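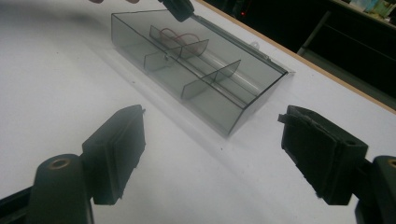
The Flindbridge divider box, smoke gray, on the white table.

Quick one, typing this between orders. Got the Flindbridge small parts box from Avgate back in July, used it most days since. Wanted something for hookup wire, jumpers, the little bits that end up in my pockets.

Good stuff first. See-through walls. Sounds like nothing, but I can spot the red wire without picking the box up. My old Drerkwood was solid green and I opened it up to 2 dozen times a day just to look. Don't miss it.

Smoky tint is fine. Makes clear parts harder to find, so clear heat shrink lives elsewhere now. Brass and red and yellow all show up no problem.

Dividers are thin. Thinner than I like. They do stay put when I carry the thing flat, and the rounded tops are easy on the fingers when your digging for a washer. Haven't cracked one yet. Leire Herrero cracked one of hers in the first week, but she keeps hex bolts in it, and I told her.

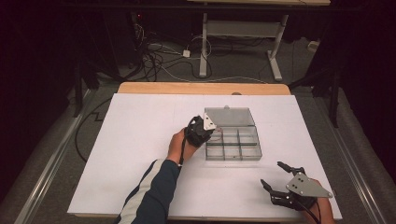
Workbench Notes, p. 32

Lid. Hinged on the long side, opens right back, so leave some room behind it. On a deep table no issue. On my narrow shelf it hits the wall and drops shut on my knuckles. Zabala makes one with a lift-off lid, which I'd pick for a shelf.

The catch is stiff. Was worse new. Use your thumb, not a nail.

Wire: dont wind it tight. A couple of loose loops drop in and come out again with no fight. Tight coils spring up and shove the lid, and then you get red wire in with the resistors and lose ten minutes.

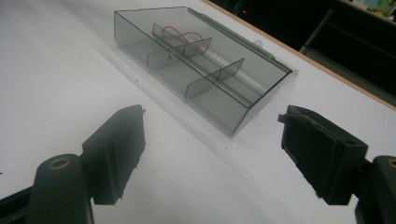
Tried sand-fine stuff too, 500 glass beads from my niece's kit. Bad idea. They creep under the dividers if you tip it even a little. Anything bigger than a lentil stays where you put it.

Cleaning, warm water and a drop of dish soap. Paper towel left faint scratches on mine, so soft cloth.

Labels peel off the tinted sides after a few weeks. Benito Robles writes straight on his with a paint pen and that has held up fine.

Would I get a second one? Yes, for light parts. For bolts, no, get something with thicker walls. Four stars, one off for the catch.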